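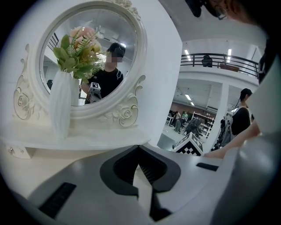

Quick one tonight because I have to be up early and the dishes are still looking at me.

So. The vanity. I have been going on about getting one since we moved to Wadville and I think everybody in my life is tired of hearing the word. White, a mirror, a drawer. That was the whole list. I did not think I was being picky but apparently I was, because it took until March.

First off, the mirror. I wanted plain. I have said plain to every person who asked. And then I went and fell for the oval one with carved vines and two roses on it, one rose low on the left and one low on the right, plus a fancy bit at the top. It's a lot. It is so much mirror. My grandmother had a frame with that kind of curly carving in her hallway and I used to stick my fingers in the gaps while she was on the phone, so maybe it was always going to be this.

Milagros Gallardo (you know her from the curtain post, she has opinions) said white on white would look like a wedding cake. She's right. I like wedding cake.

OK the flowers. Fake. I know. I used to be a snob about fake flowers and then I killed 2 orchids in one winter and got over myself. Pink and peach roses in a tall white vase, the kind with the cut sides, and some ferny feathery stuff coming out the top. It all flops over the upper left of the glass. I keep going back and forth on that. It looks pretty and soft and it also eats a chunk of mirror, and I am a person who needs to see both eyebrows at once.

Things I have tried so far:

Vase where it is. Prettiest. Lose the corner.

Vase shoved all the way to the side. Looks like it's waiting for a bus.

Vase on the floor. No.

Pulling out a few of the fern bits. Better! Probably going with this. Put them in a jar in the bathroom, where they look kind of sad, but it's a bathroom.

Dusting them is the other thing. Someone in the comments last time asked how I clean fake flowers and my answer was that I don't, and she was nice about it but I could feel the judgement. So now I use a soft makeup brush, an old one, and go petal by petal while something is on in the background. The carving on the mirror needs the same treatment. Dust LOVES a carved rose. If you're thinking of getting a frame like this please know that about it going in. A damp cotton swab gets into the vines, dry one after. Do not spray glass cleaner straight on the mirror, it runs down behind the frame and then you get those black spots along the edge. Ask me how I know. Spray the cloth.

The drawer. Small, white, tiny silver knob. It is a very small drawer for someone with my amount of stuff and I have had to be strict. What lives in there now: tweezers, the good lipstick, hair ties, the hand cream, and a little tin of earring backs. Everything else went in a box under the bed, and if I don't go looking for it by summer it's leaving. I already found 6 mascaras. Six! All dried up. Why was I keeping those.

I did think about changing the knob. Đạt Phan at work redid all of his kitchen ones with brass from a place in Pramstead, and they look great, and he offered me a spare. But the silver one is so little and plain that it kind of calms the whole thing down. With all the roses going on up top you need one boring thing. Staying put for now.

Tabletop: keeping it as empty as I can stand. I tried a tray with perfume and it turned into a pile of recipts and a phone charger inside of a week. Flat surfaces in this house do not survive. So the rule is the vase and whatever I'm using that minute, and then it goes back in the drawer. We'll see how long teh rule lasts. My sister gives it a month.

Still to figure out: a stool. The kitchen chair is too tall and I end up hunched like a shrimp. I want something low, maybe with a cushion, maybe in the peach from the flowers? Or is that too matchy. Milagros says too matchy. I've been measuring and remeasuring and writing numbers on the back of my hand.

Also light. Overhead light is not kind to anyone. A ceiling light showing up in the glass right over my head at 7 in the morning makes me look like I'm being questioned. Thinking a small lamp on the right side, something warm, short enough that it doesn't fight with the rose down there. If you have one you like tell me in the comments, under cheap please, I spent the budget on wedding cake.

OK dishes. More when there's a stool.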